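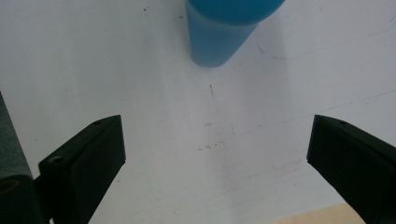
August, abends: Der blaue Becher

Der Vormittag ging für Becher drauf. Blauer Kunststoff, unten schmaler als oben, weiße Tischplatte, zwei schwarze Finger. Die Aufgabe klingt nach nichts: Becher greifen, anheben, neben die Spüle stellen. Ein Kind von drei Jahren macht das, während es von etwas anderem redet.

Ich hatte mir vorgenommen, jeden Tag ein paar Zeilen zu schreiben, seit ich im Werkstattraum in Birville arbeite, und habe es zwei Wochen lang gelassen. Also jetzt wieder. Vielleicht hilft es beim Abschlussbericht für Pruvost, die wollen auf wenigen Seiten lesen, ob eine Maschine heute schon eine Teeküche in Ordnung halten kann. Meine Antwort ist im Moment: teilweise, und langsam.

Heute 100 Durchgänge mit dem Becher. 87 davon gut. Von den 13 anderen sind die meisten beim Zugreifen gescheitert. Der Greifer fasst zu weit oben an, wo der Becher breiter wird, drückt, und der Becher rutscht nach unten weg oder kippt. Zweimal hat er daneben gegriffen und es nicht gemerkt. Er ist dann leer zur Spüle gefahren, hat die Finger geöffnet und den Durchgang als erledigt gemeldet. Diese beiden stören mich mehr als die anderen elf. Ein umgefallener Becher ist ein umgefallener Becher, den sieht man. Eine falsche Meldung findet man erst, wenn man selbst nachschaut, und dann kann man den Becher auch gleich selbst wegräumen.

Nachmittags habe ich die Lampe umgestellt. Auf der weißen Platte gibt es je nach Stellung einen hellen Fleck und auf der anderen Seite einen weichen Schatten, und ich hatte den Verdacht, dass der Schatten beim Erkennen mitzählt. Mit der Lampe direkt von oben lief es etwas besser. Ob es daran lag, weiß ich nicht, dafür waren es zu wenige Durchgänge. Morgen noch einmal, beide Stellungen abwechselnd. Die Kratzer und Striche auf der Platte lasse ich drauf. Auf einem Küchentisch sind auch welche.

Mittags kurz mit den Leuten aus Falolberg telefoniert. Dort läuft seit dem Frühjahr eine Anlage, die Kleinteile aus Kisten in Fächer sortiert, rund um die Uhr, kaum Eingriffe. Sie waren überrascht, dass ich wegen eines Bechers anrufe. In ihrer Halle liegt alles im gleichen Raster, die Teile kommen immer von derselben Seite, das Licht ist fest. Wenn dort etwas schiefgeht, fällt das Teil in einen Auffangkasten und kommt noch einmal dran. Im Haushalt gibt es keinen Auffangkasten. Der Becher steht mal am Rand, mal in der Mitte, mal ist noch Kaffee drin, und jemand hat einen Löffel dazugestellt.

Den Kaffee habe ich übrigens noch gar nicht versucht. Alle Durchgänge waren mit leerem Becher. Mit Wasser will ich erst anfangen, wenn das Danebengreifen gelöst ist, sonst wische ich den ganzen Tag.

Zur Zeit: Ein Durchgang dauert deutlich länger, als ich von Hand brauche. Das finde ich weniger schlimm als gedacht. Wenn die Küche nachts aufgeräumt wird, ist es gleich, ob das eine Viertelstunde dauert oder zwei Stunden. Schlimm ist nur, dass ich sie dabei nicht allein lassen würde. In Huvcombe haben sie letztes Jahr eine Maschine zum Wäschefalten getestet und sind an derselben Stelle hängen geblieben. Handtücher gingen ordentlich, bei Hemden musste immer jemand danebenstehen, und damit war die Ersparnis weg. Abgebaut haben sie sie dann im Winter.

Für den Bericht notiert: Werkstatt und Lager ja, wenn Ort und Teil feststehen. Tisch abräumen mit einer Sorte Geschirr, fast. Gemischtes Geschirr, Besteck, alles Weiche oder Volle noch nicht. Pruvost hätte gern einen Satz mit einer Jahreszahl, bis wann es so weit ist. Den schreibe ich nicht hinein.

Um halb sechs aufgehört. Zu Hause stand der Abwasch von gestern, zwei Töpfe, Teller, Gläser, ein Sieb mit angetrockneten Nudeln. Beim Sieb habe ich überlegt, wo der Greifer anfassen müsste, und keine Stelle gefunden. Von Hand war alles in zwölf Minuten fertig, ohne Abtrocknen.

Morgen: Lampe, Griffhöhe weiter unten ansetzen, nach dem Schließen der Finger die Breite abfragen. Wenn sie ganz zu sind, ist kein Becher dazwischen, und er soll es melden. Schrauben nachziehen nicht vergessen.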